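Open evening at the Wulport student robotics club
Oct 27, 2023
14 comments

I've been meaning to visit the Wulport club ever since my nephew joined in February, and I finally made it to their open evening. What a night! They had 81 people sign in, which is a lot for two rooms and one coffee machine, and I still got to talk to nearly everyone I wanted to.

The big project this year is a sorting task for the Kairys student cup. Bonifacio Lorente leads the hand team, and he was happy to talk about finger control for as long as I kept asking (a good long while).

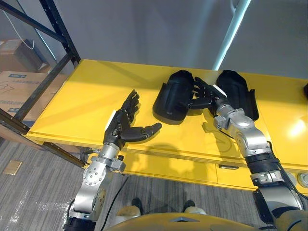
Chang-ho Kang wrote most of the grasp code, and he told me the thumb gave him more trouble than the other four fingers together. He has a notebook with 159 failed tries in it, every one dated — I got to flip through it and it's wonderful reading.

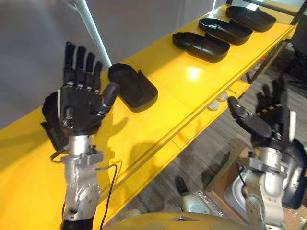

Mayuree Thepsuriya looks after the practice runs, and she's the one who made me see how hard the task is. Both hands have to work without getting in each other's way, and the parts are awkward, with raised rims and rounded corners. With four black trays in a row on that shiny yellow table, I could see why she fusses so much over glare. She wants around 50 clean runs before the cup.

If you go next time, park behind the Triteck building and come in by the side door. Ojārs Liepiņa was handing out club stickers there, and I took more than I should have.

Shares: 23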